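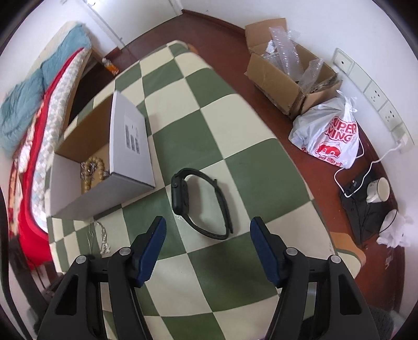
The gripper's two padded fingers, spread above a smartwatch on a checkered rug.

Hultamstead opens rental program for hand-held gripper

Hultamstead has begun renting its hand-held data collection gripper by the week, ending a policy under which the tool was sold only in sets. Orders opened in July and ship from the company's Pastville warehouse.

The rental kit contains one gripper, a wrist strap, two batteries, a charger and a spare set of finger pads. An operator carries the tool through ordinary household tasks while its camera records the fingers and whatever they close on. Recordings are uploaded through a desktop client and returned as time-aligned video and finger-position logs.

The fingers are black angular frames with triangular cutouts, joined at exposed silver screws. Each has a dark blue pad at the inner tip. Product manager Yến Cao said the pads are the part most often replaced, and that renters can change them without sending the tool back.

"Small personal items are what customers ask for now," Cao said. "Watches, chains, beads, things that lie flat or tangle. The older pad was too stiff for a thin chain on a soft surface."

The minimum rental is 7 days. Customers who take 5 or more kits get a shared storage account and a setup call. A full battery is rated for 50 minutes of recording, and the charger holds both batteries at once. Pads worn in normal use are not billed. Damaged frames are.

Wian Van der Merwe, who runs field collection at Ulen, had 22 kits in homes during the trial period. He rated the grip and the log quality as good but said the upload client stalled on slow connections and had to be restarted by hand. Hultamstead said a resumable upload is in testing and will reach renters as a free update.

Van der Merwe also asked for a smaller handle. The current one comes in a single size, and a second is not yet scheduled.

Kits already purchased can be registered for the same pad replacement service. Rental customers may apply their first week's fee toward purchase if they decide before the return date.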